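Rinsing, Scouring and the Water Meter

26 June 2021

I have been reading the water meter before and after washing dishes since February. The reason was a bill. The apartment had a new meter fitted over the winter, and the first full reading came in higher than the old one had ever shown. The company that manages the building, Angelovski, replied that the new unit was within tolerance and that I should look at my own usage. So I did.

The meter is under the sink, behind a panel held on with two screws. It has a row of black digits for cubic meters and a row of red ones for fractions. The last red digit moves once per liter, so anything smaller than that has to be estimated from the little spinning wheel. For dishes this is good enough.

The procedure is simple. I write down the reading, wash up the way I normally would, and write down the reading again. Nothing else in the apartment can be running. The toilet tank has to be full and quiet. I lost several early readings to a tank that was still topping itself up, and those are crossed out in the notebook.

Washing under a running tap

My normal method, before I started, was to leave the tap running and pass things under it. An evening's dishes done this way came out at 50 liters. I repeated it on three evenings to be sure and the result barely moved. The flow at my tap with the lever fully up is high. The aerator that came with the apartment was missing its inner screen, so it was doing very little.

I replaced it with a Tutetti insert, the kind that threads into the spout with a rubber washer on top. Fit the washer first and tighten by hand. If you use pliers, wrap the jaws in cloth or you will scratch the chrome. With the insert in place the same dishes took noticeably less water, but they also took longer, and I found I was leaving the tap on while I scrubbed. That part has nothing to do with the hardware.
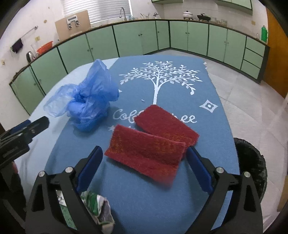 The next change was to stop scrubbing under flowing water at all. Dirty things go into a basin with a small amount of hot water and soap. The basin is a Plisetti, square, and it leaves enough room beside it in my sink for a rinse. Everything is scrubbed in the basin with the tap closed. Then the tap is opened and everything is rinsed in one go, glasses first.

The order matters more than I expected. Glasses, then cutlery, then plates, then whatever had oil in it. If a greasy pan goes in early, the water is finished and you have to refill. A refill of my basin is 5 liters, so one mistake of this kind shows up clearly in the notebook.

Pans with something stuck to them are a separate case. I used to attack them right away, with the tap on to carry off what came loose. Now they get a splash of the used basin water and sit on the counter until everything else is done. Starch lets go by itself if you leave it. Burnt milk does not, and needs a scouring pad whatever you do. I keep the pads away from anything with a nonstick coating and use them on steel and enamel only.

Rinsing

Rinsing turned out to be the largest single item once the scrubbing was moved into the basin. Too much soap is the main cause. I had been squeezing dish soap straight onto the sponge for each batch of plates, and most of the rinse went to removing soap I had just put there. I now put a measured squirt in the basin and none on the sponge. The brand is Fullus, which is concentrated, and the amount printed on the label is more than I need with the soft water we have here.

There is some disagreement online about whether to rinse under a thin stream or dip in a second basin. I tried both. The second basin used less water on paper, but by the last few plates it was cloudy and I ended up rinsing them again under the tap. The thin stream is what I have kept. The lever goes up a quarter of the way and no further.
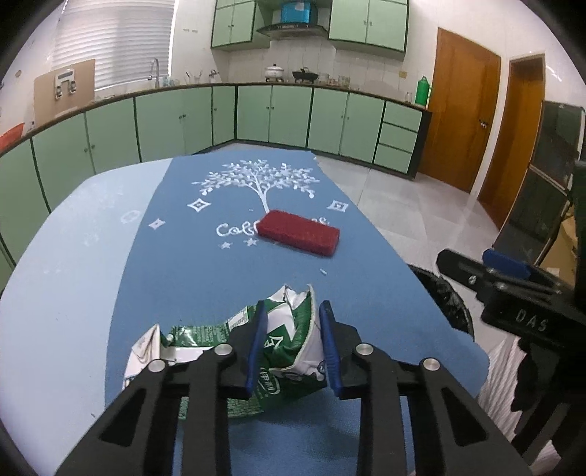 Results so far

The same evening's dishes, same number of people eating, now come in well under half of the original figure. On a good day, with nothing fried, I have seen less than that. I don't trust the good days much. The notebook also has a few evenings where I forgot the whole thing and went back to the running tap, and those look exactly like the first week.

Whether this explains the bill is another matter. Dishes are only part of the total. I did a rough sum for the shower, and it is a larger user than the sink by some distance, although harder to measure because I can't read the meter from there. I have ordered a flow bag, which is a plastic bag with marks on the side that you hold under the shower head for a few seconds.

I have also not ruled out the meter. One way to check is to fill a container of known volume several times and compare. I plan to draw 100 liters in buckets and see what the red digits say. The water will go on the balcony tomatoes and into the toilet tank, so none of it is wasted, but it needs a free morning and more buckets than I own. If the meter reads more than 2 liters over, I will write to Angelovski again and attach the notebook pages.

The panel under the sink is still off. One of the screws has a worn head and I am waiting to find a replacement of the same length before I put it back.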